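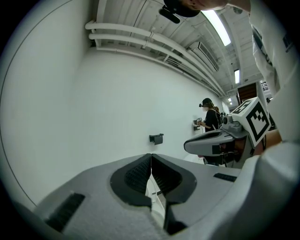
Ticket: restroom chores, left/right pair drops sync
Opened by: Rhonda Vachon, Elville site
Assigned: Philomena Aidoo
Priority: medium, bumped to high Saturday

Problem
Left gripper stream falls behind the right on toilet tasks. Fine on wall tasks. Lag starts small, hits 145 ms by the end of a long take. Skikska importer rejects anything over 100. So most of the rim wiping set is no good for training and the policy still can't find the rim reliably. Customer (Wadileck) wants to know if it can do a restroom yet. Told them no.

Tried so far
9:40 Restarted both grippers. No change.
9:55 Swapped left and right cables at the pack. Lag stayed with the left gripper so not the pack.
10:20 Cleaned the marker cube faces. Tracking a little better, lag the same.
10:50 Short takes only, 12 in a row. All under the limit. Annoying.
11:30 Long takes again, bad again. Log says 1000 dropped packets on left, zero on right.
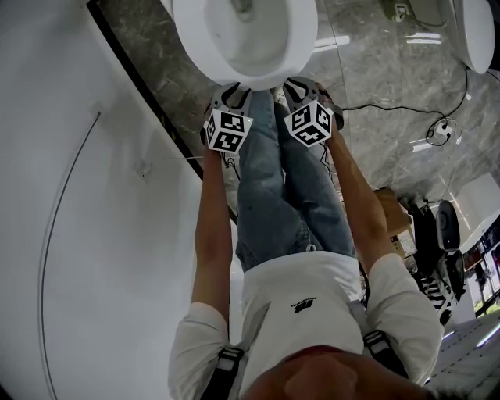

Bowl work is also just harder than wall work, separate from the lag. Glossy white, both tips close together at the rim, operator looking straight down. Replay on the arm pushes too hard on the curve and skates off. Wall bracket replays are OK most of the time. Gasser's grasp model does no better on porcelain, I checked.

P. Aidoo, 1:15
Can you send the left log raw, not the exported one. Also which firmware is on left? Right is current per the sheet, left is blank.

R. Vachon, 1:32
Left is one version back. My fault, didnt get to it in November. Raw log attached.

P. Aidoo, 2:05
OK that build has a buffer bug, fills up on long recordings. Matches your short takes passing. Update left, then redo three long ones before you do the whole set. Do not re-time the old files by hand, please.

R. Vachon, 3:50
Updated. Three long takes, worst is 12 ms. Starting the rim set over tommorow.

Status: lag fixed, pending full set. Slipping on the curve moved to its own ticket. Flushing and seat lifting not started. Answer to Wadileck stays no for now, ask again after the retrain.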